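FESTISWOOD VOTERS TURN OUT IN FORCE AS STONIDNESS COUNCIL OPENS ITS WARD MEETINGS

The line outside the Festiswood school gym reached the bike racks by 6:30 p.m., half an hour before the doors were due to open, and by the time the candidates for the Stonidness town council took their seats every chair in the room was gone. More than 400 people came. For a ward that has had a reputation for sleepy elections, it was a wonderful thing to walk into.

The meeting was the first of four that the council is holding ahead of the December vote, one in each ward. Under the old system, all seven seats were filled by the whole town at once, and Festiswood, the smallest and most northerly of the wards, went years at a time without a single resident on the council. The new charter changes that. Four of the seven seats now belong to wards, the other three stay townwide, and anyone who wants the Festiswood seat has to live in Festiswood.

Five candidates are running for it. Two have held local office before, one on the school board and one on the parks board, and the other three are on a ballot for the first time. They drew numbers for speaking order, took three minutes each, and then faced questions from the floor for close to two hours. The moderator had planned on 45 minutes.

The questions were good ones, too. The first went straight to the Liao Road bridge, closed to trucks since spring and still waiting on a repair plan. All five candidates said they would vote to move it up the works list, but they split on how to pay. Two favored a bond, two wanted to draw on the reserve fund, and the former school board member argued for asking the county to share the bill before the town spends a dollar of its own. That answer got the loudest applause of the night, along with a few groans from people who remember the last time Stonidness asked the county for something.

Bus service came up almost as often. The Number 3 bus stops running at 7 p.m., and several speakers from the apartments on the hill said they cannot get home from evening shifts. One woman read out her week's schedule, shift by shift, with the last bus marked against each one. The candidates mostly listened, and at least two were writing it down.

There was real disagreement over Flirnura, the proposed housing and shopping development on the old rail yard. Plans filed with the town call for 137 apartments above a row of stores, plus a public square. Supporters in the gym talked about young families who grew up in the ward and can't find a place in it. Opponents worried about traffic on Liao Road and asked why the parking study was done in the summer, when school is out. One of the first-time candidates said she would support the project with fewer stores and a bigger square, and another said he would not support it at all until the bridge is fixed. The council is expected to take up the rezoning early in the new term, so whoever wins the seat will be voting on it almost right away.

Groceries were part of that discussion. The ward has no full-size supermarket of its own, and shoppers either drive across town or rely on the two small markets near the bridge. Several people said a food store should be a condition of any approval at Flirnura. The town attorney, who was sitting near the back, explained that the council can zone for a grocery but cannot force one to open. That drew a long follow-up, and then a longer one.

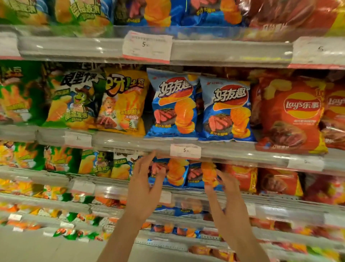 Reaching for potato chips on a supermarket shelf. Grocery access was one of the evening's main topics.

The registration table did a brisk business all evening. The town clerk's office had brought 200 blank forms and ran out before the break, and a staff member drove back to Town Hall for another box. Festiswood had 924 registered voters in the last election, so a night like this can make a visible difference to the rolls. Residents who missed the table can still register at the clerk's counter or at the library branch, where forms are kept at the front desk. Bring something that shows your current address – a utility bill or a lease will do.

It was also great to see so many teenagers in the bleachers. The high school civics classes sent a group, and their question, about whether the council would add a non-voting student seat, got a yes from four of the five candidates. The fifth said he wanted to hear how it would work first, and stayed after the meeting to talk it over with them.

The remaining meetings will be held in the south, east and river wards, all starting at 7 p.m. Candidates for the three townwide seats have been invited to each. Child care will be offered on site, as it was in Festiswood, and questions may be handed in on cards by anyone who would prefer not to use the microphone.

A sound recording of the Festiswood meeting is being posted on the council's web page, along with the candidates' written statements. Early voting will take place at Town Hall only, with polling places in all four wards open on election day.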